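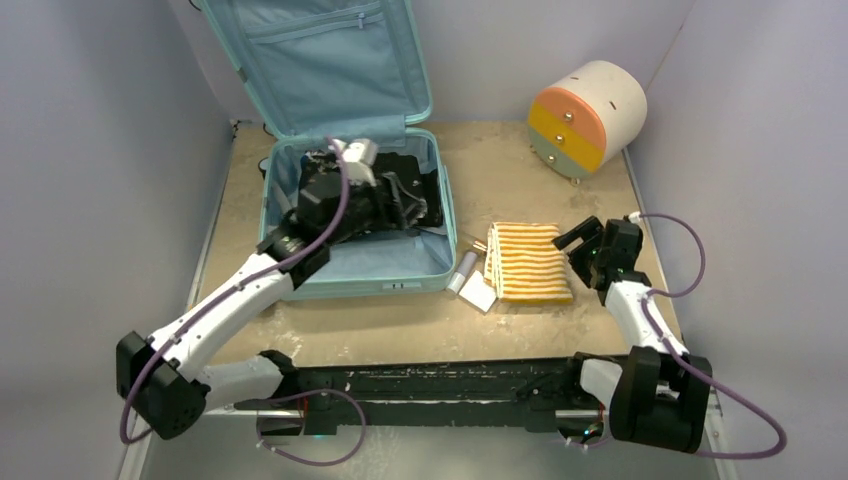
Two-arm bench kit at the suitcase station, left gripper in the clothes, right gripper open beside the striped towel.

Kerkport workshop – pre-use safety checklist with comments
Kit under review: Sastus two-arm packing kit, on trial from Rendwood
Session: Wednesday, morning
Result: PASS, with two items to follow up

1. Arm bases tight on their mounts – OK
No play in either one. I leaned on both harder than I probably should have and they didn't budge. Lovely solid bit of kit!

2. Front rail secure – OK
Paint specks are cosmetic. Please don't scrape them off with a blade.

3. Cables clear of joints and walkway – FOLLOW UP
The purple cables have generous loops, great for reach, but one droops below the front edge of the table between the bases and another swings out wide on the right. Clip both before the next session. Check the left arm at full stretch afterwards, as it needs most of that slack.

4. Gripper fingers clean, no nicks or burrs – OK
Wiped down and tried on an old jumper first. No pulled threads.

5. Emergency stop – OK
Tested 7 times, from both sides of the table. Stops dead every time (very satisfying).

6. Speed limit set – OK
Held at 60 per cent for soft items. Rendwood say we can go higher, but I'd stay here until everyone has had a turn.

7. Suitcase stable and lid supported – OK
Lid rests against the back wall. Give the shell a nudge before starting – if it slides, reseat it.

8. Loose straps and small items – FOLLOW UP
Grey strap is lying over the dark clothes and trails to the right. Tuck it in before any lifting. The little white bottle by the towel is fine where it is for towel work, but move it for anything faster.

9. Wrist light – OK
Green on the right arm. Left one checked separately at power-up.

10. Run log – OK
Counter reads 1,554 cycles. The Pacheco sheet asks for a joint check at every service, so copy the figure across.

General comments
Really enjoying this one. Setup took 92 minutes including tea, and the manual is written in plain words for once. Ask Rendwood for spare cable clips and a second copy of the wall card.

Next check: before first power-up in May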